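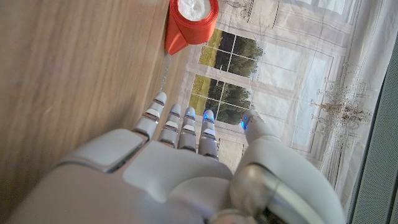 **To:** staff-notices list
**Subject:** Re: Annual leave loading and the July changeover
**Date:** Fri 7 July

Colleagues,

Several questions have come in following the notice on leave balances, and one of them is quoted below as it covers most of the points raised. The reply is sent to the whole list so that all sites have the same information.

> We moved from the Skalow office to Sidbridge in the middle of the pay period. My leave balance on the old system was shown in days and on the new one it is in hours. The two don't match when I multiply them out. Is the balance on the new payslip the right one? Also, I had two days booked at the end of the month under the old system and I can't find them in the new one. Do I need to apply again?
>
> Others in our team have asked whether unused rostered days off will be paid out or carried over. The notice didn't say.

**Balances in hours**

The balance shown on the new payslip is the correct one. The previous system recorded leave in whole and half days and assumed the same length of day for every employee. The Sampaio payroll system records leave in hours, based on the ordinary hours in each person's contract. Staff who work a shorter or longer day will therefore see a figure that does not agree with a simple multiplication of their old balance. No leave has been removed from any employee in the transfer.

In all, 1,740 employee records were moved. Of these, 1,654 matched on the first check. The remainder are being reviewed by hand, and the employees concerned have been written to separately. If you have not received a letter, your record was among those that matched.

**Leave already approved**

Leave approved before the changeover remains approved. Bookings for July were carried across in a separate file and do not yet appear on the calendar view, although they can be seen under "Approved requests" in your own record. Please do not apply again, as a second request will reduce your balance twice and must then be reversed by hand.

Managers at Prokbridge should note that the team calendar for that site is still showing under its former cost centre. Until this is corrected, please check approved requests before finalizing any roster.

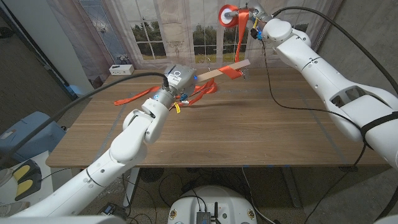 *People and Payroll Services, Employment Conditions Unit*

**Rostered days off**

Unused rostered days off will be carried over. They will not be paid out as part of the changeover. The existing limit on the number of days that may be held has not changed, and staff who are over the limit should agree on dates with their manager in the usual way.

**Leave loading**

Leave loading will continue to be paid when leave is taken. It now appears on its own line on the payslip — previously it was included in the gross amount for the leave period. The rate is the same.

**Part-time staff and changes of hours**

Where an employee has changed their ordinary hours during the past year, the transferred balance reflects leave earned under each arrangement. A statement showing the calculation is available on request. Requests should include the employee number and the date the hours changed, and should be sent to the payroll inbox, not to this list. Personal details should not be posted here, as list messages are kept in the archive and can be read by all members.

**Paper forms**

Paper leave forms will be accepted at Skalow and Sidbridge until the end of July. Forms must be signed by the approving manager before they are sent to us. Unsigned forms will be returned.

A corrected version of the earlier notice will be placed with the other payroll notices on the staff site, and replaces the one now there.

Regards,

Employment Conditions Unit
People and Payroll Services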